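Linside Newsletter
07/04/2021

The four-day week, again

Every January a company sends out a press release saying it has cracked the working week, and every summer I get asked what I think of it. So, for the summer issue, a few words about Olex and its shorter week.

Olex put its office staff on four days at the start of the year. Same pay, same targets, one day less to hit them in. The report it published last month says that 891 people answered the final survey and that they were happier, slept better and got just as much done. I believe the first part. Give me a free day and I'd tick "happier" too.

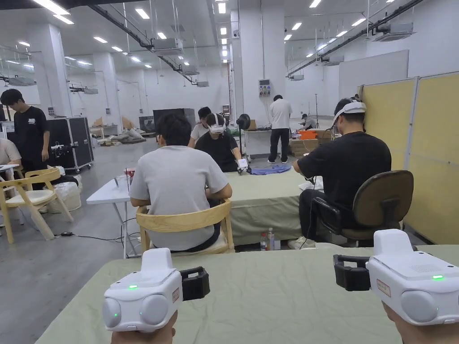
The part about getting just as much done is where I slow down. The report measures output by asking people whether they feel they got as much done. That is a mood, and moods are fine, but you can't pay a supplier with one. I looked for late orders, customer complaints, anything with a number the staff didn't supply themselves. There is a chart on page 58 showing "delivery confidence," and I have read the note under it several times without learning who was confident or in what.

Then there is the matter of who got the day off. The warehouse crew did not. Neither did the phone team, which was asked to "stagger coverage" – meaning the phones still ring five days a week and fewer people are there to answer them. A short week for half the building is a perk. It may be a very good perk, and I have nothing against perks, but the report's title has the word "revolution" in it.

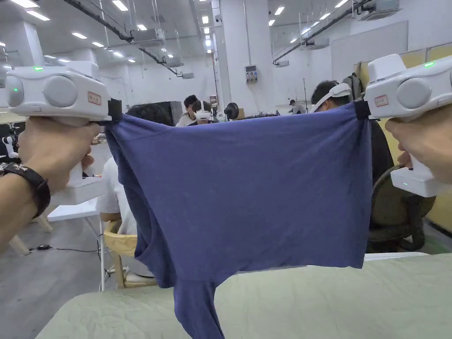 3 min read

McAlister tried something similar two years ago and dropped it after 107 days. Its managers had squeezed the same meetings into less time, so lunch went first, and after that people began opening their laptops on the day off to get some peace. Somow went the other way and simply cut the meetings, kept five days, and let people leave when the work was finished. No press release that I know of. I would like to see those results more than anyone's survey, and Somow has so far turned down my requests.

When I raised some of this in the last issue I got a fair amount of mail, most of it cross.

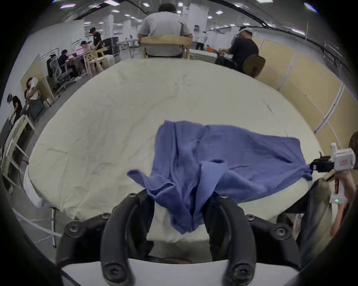 Annick Vasseur wrote that I was asking for a kind of proof the five-day week has never had to give. Who, she wanted to know, ever ran a trial on that one? She went down to four days herself and says her evenings came back, and that this ought to count for something even if it can't be put on a chart.

It does count. I'd still like to see the late orders. Olex says a second report is coming, 60 pages this time, and I'll read it when it arrives.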